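Gripper Contact Fault Stops Two-Arm Cells at Ostex 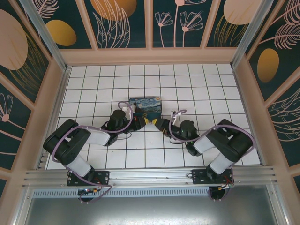

Cempaka Tambunan
Staff writer, automation and controls

Ostex has halted unattended running on its two-arm handling cells after a fault let the left and right grippers press against each other without triggering a stop. No one was hurt. One arm needed a new wrist motor, and a set of gripper fingers was replaced.

The fault appeared on Tuesday during an overnight run of a box-opening task, in which two arms on a shared rail work on a small tin from opposite sides. According to the incident note, the right arm received a position command that was 200 milliseconds old. It closed on a point the left gripper had not yet left. The fingertips met in front of the tin and both arms kept pushing.

The cell software is meant to cut motor power when wrist current stays above its limit. It did not do so. Gilang Pasaribu, who leads controls work at Ostex, said the limit had been raised during an earlier tuning session and was never set back.

"The check ran the whole time," Pasaribu said. "It was comparing against the wrong number."

The arms held contact until the right wrist motor reached its own thermal limit and shut down. With that joint unpowered, the forearm sagged and the gripper came to rest on the floor tiles. The left arm went on to the next step of its program and closed on nothing — the log shows 4 such attempts before the night operator, Bayu Teoh, pressed the emergency stop.

Engineers traced the late command to the message queue between the planner and the arm drivers. Under heavy logging load, the queue held old commands instead of dropping them. The drivers did not check the time stamp on arrival. Clurnico, which supplies the driver software, has sent Ostex a patch that rejects any command older than a set age. The default age has not been settled.

Ostex has also changed how the two arms share space. Each arm must now request the zone between the grippers before entering it, and only one may hold the zone unless the task is marked as a handover. Kurniawati Lumbantobing, the site safety lead, said the current limits have been moved to a locked file that needs a second sign-off to edit.

Attended work has resumed at reduced speed. Before night runs can restart, each cell must complete 200 cycles with delayed commands added on purpose. The first cell began that test with the same box-opening program. Results from the other cells will follow once the patch has been installed on their controllers.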